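Where the Small Parts Go

Most repair shops lose time in the same place, between the shelf and the bench. The technician knows the job. The screw, spring or gasket it calls for is in one of four drawers, and the label on the drawer was written by someone who left two years ago.

Herrera, an appliance repair shop with 7 benches, measured the problem last November. Over one month it logged 196 searches for parts that were already in stock. A typical search took 6 minutes. The shop had the right inventory and no reliable way to reach it.

The fix began with container size. Deep bins hold more, but small parts settle to the bottom and get buried under larger ones. Shallow trays show everything at once and take up more shelf. Herrera now uses deep bins for long or bulky items and trays for anything shorter than a finger.
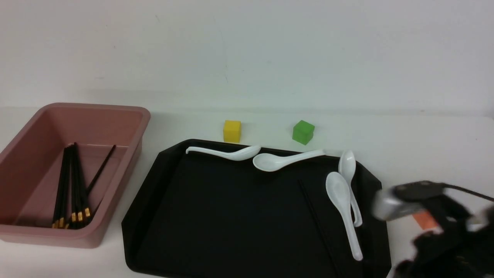
Labels came next. The shop had been filing parts by manufacturer, so the same hose clamp sat under both Domarex and Zevetti. Filing by function put all clamps together and exposed 40 duplicate part numbers. Those were merged, and the reorder list got shorter.

Color was used sparingly. One color marks parts that wear out, such as belts and seals. A second marks parts held for a specific customer. Earlier attempts with more colors failed when the supplier ran out of one of them and the shop substituted another.

Software played a minor role. Herrera runs Sondedex, a stock program that prints a shelf code on each work order. The code is only as good as the last person to put a bin back, so the benches are cleared at 4:30 p.m. and every container returns to its marked spot before closing.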